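Plakitz Printed Microfiber Cloth, Rainbow Border
Cleaning and Drying > Cloths > Printed

Overview

The Plakitz printed cloth is a lightweight split-fiber microfiber for glasses, screens, tableware and light dusting. It is knitted by Bolley, printed on one face and sold folded in a paper band. The reverse is plain white. The print runs to the cut edge, and the edge is finished with a narrow overlock stitch in white thread.

All designs in the series use the same base fabric and the same ink set. The specifications on this page apply to every design unless a table line says otherwise.

Specifications

Dimensions: 30 x 30 cm
Tolerance after first wash: up to 3 percent in length, 2 percent in width
Composition: polyester and polyamide blend
Construction: warp knit, split fiber
Print: dye sublimation, one face
Edge: three-thread overlock
Maximum wash temperature: 60 °C
Maximum ironing temperature: low setting, reverse face only
Tumble dry: low
Bleach: no
Fabric softener: no
Pack sizes: single, 5, 90 (institutional carton)

Design

The rainbow border is striped in red, orange, yellow, green, blue and purple. The center field is white with a cartoon character, white in the face and teal-green in the body. Border and field are printed in a single pass, so there is no seam or join between them and the thickness of the cloth is the same throughout.

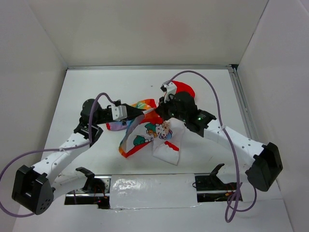 The fabric has little stiffness and does not hold a crease. Dropped or pushed together, it settles into soft folds, and it can be shaken flat without ironing. For drawer storage, fold in half twice with the print facing out; the border then shows on the outside edges and the cloths can be sorted by design without opening them. For dispensing from a bin or tub, no folding is needed.

The border can also be used to orient the cloth. Red and purple are far enough apart in the stripe order to be told apart at a glance, including when only a corner or a flap of the cloth is exposed.

Use

Use dry for dusting, screens and lenses. Use damp for tableware, tile and painted surfaces. Wring out before use on wood. The reverse face has the higher pile and picks up more; the printed face is smoother and is the better choice for a final pass on glass.

Do not use on hot cookware. The fiber begins to deform well below stovetop temperatures and the damage is permanent.

Care

Wash before first use. Wash separately from cotton towels, which shed lint into the pile. Liquid detergent is preferred over powder. If a cloth starts to smear on glass, soak it for 30 minutes in warm water with a small amount of dish soap, rinse until the water runs clear and line dry. Softener residue is the usual cause.

The print is rated for 99 wash cycles at 40 °C. Washing at 60 °C is permitted but shortens the life of the red and purple stripes first.

Variants in this series

PK-R Rainbow border, character field
PK-S Rainbow border, plain white field
PK-G Gray border, plain white field
PK-M Mixed carton, all designs, quantity per design not guaranteed

Fallahi-branded cloths supplied before May use a heavier base fabric and a folded hem. They are not interchangeable with this series where a matched set is required.

Ordering

Single cloths and packs of 5 ship from stock. Institutional cartons are made up to order at the Grerkia warehouse. Cartons can be split between two designs on request; enter both item codes in the order notes. Opened packs are not returnable.

Page revised June 11, 2023. Care section updated, PK-M added.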